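Robot Cell Inspection Checklist, Kusari Bench
Site: Stostunholm workshop
Completed: Sep 2, 2019
Reason for inspection: unplanned stop during a memory module job (stop code 61)

Background, for anyone coming to this cold

The arm was lining up to seat a memory module when it kept pressing after it should have let go. The force limit tripped and the arm stopped where it was, which is what we want it to do, but it took two tries on the pendant before it would back away. Nobody was hurt and the module went in the scrap bin. I went through the whole checklist anyway and wrote more than the boxes allow, so please bear with me.

Part A. Bench and surroundings

A1. Fixture plate bolted down, no play. PASS
Leaned on it from both sides and it didn't budge.

A2. Tower fully supported and side panel off before the arm is enabled. PASS

A3. Power cord out of the supply before any hands go in. PASS
Thank you to whoever moved the cord hook to where a person can reach it!

A4. Arm cables clear of the joints through the full reach. COMMENT
They cleared on every move I tried, at slow speed. I would still like another tie near the wrist, as the loop swings more than I'm comfortable with when the arm comes back toward the fixture.

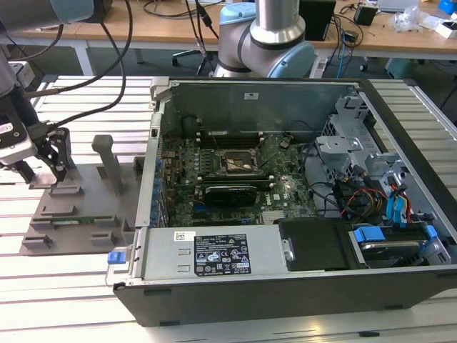
Can I reach into the case while the arm is paused?
Wait until the stop button is pressed in and the pendant shows the drives off. A paused program can pick up again from the other station, and then your fingers are in the way.

Part B. Stops and limits

B1. Bench stop button cuts the drives. PASS
Pressed it 9 times with the arm in different positions, and it cut out every time.

B2. Pendant stop. PASS

B3. Force limit set to the posted value. FAIL
This is the heart of it, I'm afraid. The sheet on the wall says 40 newtons and the controller had a higher number saved, left over as far as I can tell from the Margaritis trial in April. It did trip, just later than it should have. I've put it back and saved it under the right job name.

B4. Back-away move works after a trip. FAIL
It needed 2 presses again today, same as on the day of the stop. Tonari have been sent the log. Until they answer, the arm is to run at slow speed only, with a person standing by the button.

Part C. Gripper and approach

C1. Finger screws snug. COMMENT
One took around a quarter turn. I don't think it caused the stop, but it goes on the weekly list from now on.

C2. Fingers clean and unchipped. PASS

C3. Socket cover on before the gripper works over the board. PASS
I know it feels fussy to keep checking this one. Those contacts bend if you so much as look at them the wrong way, so please keep being fussy.

C4. Approach path stays clear of the memory latches. COMMENT
Fine at slow speed. Please check it again once we are allowed back up to normal.

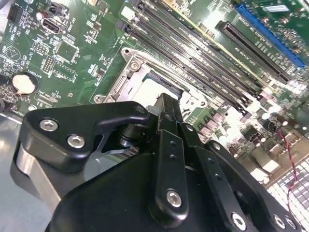
Gripper over the board, socket cover in place (item C3).

Result: restricted use. Slow speed only until B4 is closed, and B3 to be read off the controller at the start of every shift and written in the log.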